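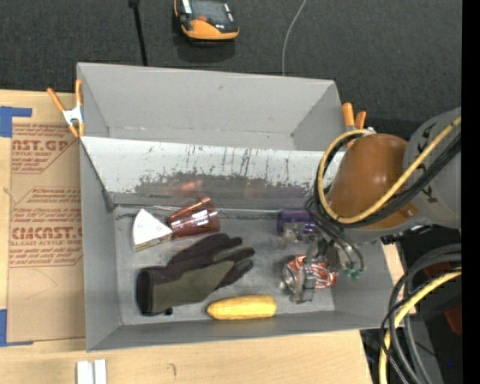
4.2 Reported awareness and the limits of the questionnaire

Fig. 9. Divided gray bin on a wooden tabletop, with a robot arm reaching in from the right.

The Drusden survey is often cited as proof that awareness under general anesthesia is more common than hospitals admit. We doubt that it shows this. Of the 3000 patients approached after surgery, 2237 returned the form, and the authors treat the missing answers as if they would have looked like the rest. A patient who remembers voices in the operating room has a strong reason to reply. A patient who slept through a hernia repair and went home has almost none.

The wording of the form is a second problem. Patients were asked whether they remembered "anything at all between going to sleep and waking up." Many people remember the recovery room poorly and out of order, and a nurse calling their name there can easily be placed during the operation. The Jargate group tried to sort these cases by a follow-up telephone call, made up to 100 days after discharge. By then most patients had talked the matter over with family, and some had read about it. We would not put much weight on memories collected that late.

Depth monitors are usually offered as the answer. The Mernus trial reported fewer complaints in the monitored group, but the staff knew which patients were monitored and may have given them more drug. Anesthetic doses were not published. Without them, the result could reflect a good monitor or simply deeper anesthesia, and the two have very different costs for older patients.

The Fawzy protocol comes closer to what is needed, with a first interview in the recovery room and a second before discharge, both using the same short questions. Even so, it was tested at one hospital, and the interviewers were not blinded. We used it in our own work for lack of something better. Our rates should be read with the same caution we have asked for above, and we make no claim about patients who received muscle relaxants, who were too few to analyze separately.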